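Category: Beauty & Personal Care / Skin and Spa

Choosing a Day Spa for a Facial Treatment

A facial is one of the more common treatments requested at a day spa, and it is also one of the treatments that clients most often book without much preparation. The purpose of this post is to set out the points that should be considered before an appointment is made, and to describe what a client may reasonably expect on the day. I have been receiving regular facials for several years, first in Brirkbridge and later in Cunow, and the advice that follows is drawn from that experience. It is not medical advice. Persons with a diagnosed skin condition should speak with a dermatologist before booking any treatment.

Decide what the treatment is for

Spa menus can be long. The one I was handed on my first visit to Tuvico listed facials under a dozen different names, and several of them appeared to differ only in the scent of the mask. A client who arrives with a clear purpose will have an easier time. Dry skin in winter, clogged pores, dullness after a long illness and simple relaxation all call for different services, and the front desk should be able to direct you to the right one once the purpose is stated.

If the front desk cannot explain the difference between two treatments, ask to speak with an esthetician. A well-run spa will arrange this without charge, either by telephone or in person.

Confirm the license

Estheticians are licensed by the state in most places, and the license is normally posted in the treatment room or near the reception area. Clients should feel free to ask to see it. The request is an ordinary one and should be received politely. It is also proper to ask how long the esthetician has been in practice and whether she or he has worked with your skin type before.

Please note that a license to perform facials does not always extend to stronger procedures. Deep chemical peels and certain needle treatments are restricted in many states to medical offices. A spa that offers these services should be willing to state who performs them and under whose supervision.

Consider the cost in full

Prices vary a good deal. At Tuvico the basic facial is $70, and a package of several advanced treatments is offered at $600. I paid for the package one December and do not regret it, but I would advise a new client to purchase a single session first. Packages are seldom refundable, and many carry an expiration date that is printed only on the back of the receipt.

The following should be confirmed before payment:

Whether gratuity is included in the quoted price.
Whether masks and serums are billed as additions to the basic service.
How much notice is required to cancel without a fee.
Whether an unused session may be transferred to a family member.

Clients should also be prepared for the sale of retail products at the end of the visit. There is no obligation to buy. I have found that a written list of the products used during the treatment is helpful, as it allows me to review the ingredients at home and compare prices at leisure.

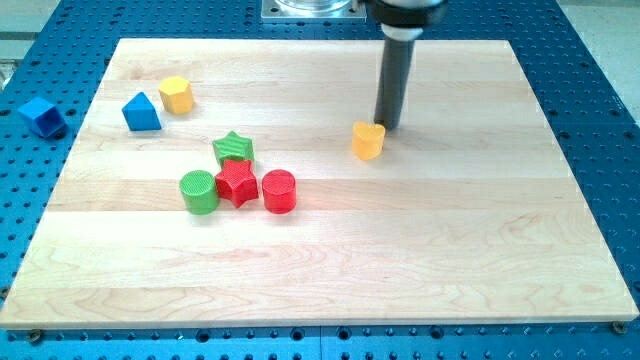
Prepare your skin beforehand

Most estheticians ask that clients stop using retinol and exfoliating acids for several days before a facial. The exact period depends on the product and the treatment, so the spa's own instructions should be followed. Waxing of the face should not be scheduled close to the appointment. Sunburned skin should not be treated at all, and a reputable spa will ask you to reschedule.

The intake form deserves care. At Barros, the smaller spa I now visit in Cunow, the form asks about allergies, prescriptions, pregnancy and recent procedures. It took me longer to complete than I had expected - I had to telephone home for the name of one ointment - and I now keep this information on a card in my purse.

During the appointment

Arrive early enough to change and to use the restroom. Telephones should be silenced. The esthetician will usually begin with a cleansing, followed by an examination of the skin under a lamp. This is the proper time to mention any area that is tender.

A mild tingling is common with some masks. Burning is another matter, and it should be reported at once. I remained silent through an uncomfortable enzyme mask on one occasion, out of a mistaken sense of courtesy, and my cheeks were red through the evening. The esthetician told me on my next visit that she would gladly have removed it.

Extractions are optional. They may be declined in part or altogether, and the rest of the service will proceed as planned.

Care after the visit

Makeup should be avoided for the remainder of the day where possible. Sunscreen is essential, and particularly so after any exfoliating treatment. I prefer a 2 p.m. appointment, which leaves me free to go home afterward without further engagements. Steam rooms, hard exercise and very hot showers are best left until the following day.

Any redness that persists or worsens should be reported to the spa, and to a physician if it is severe. Barros gives each client a printed sheet with the telephone number of the treatment desk, and I keep mine on the refrigerator with the date of my next appointment written at the top.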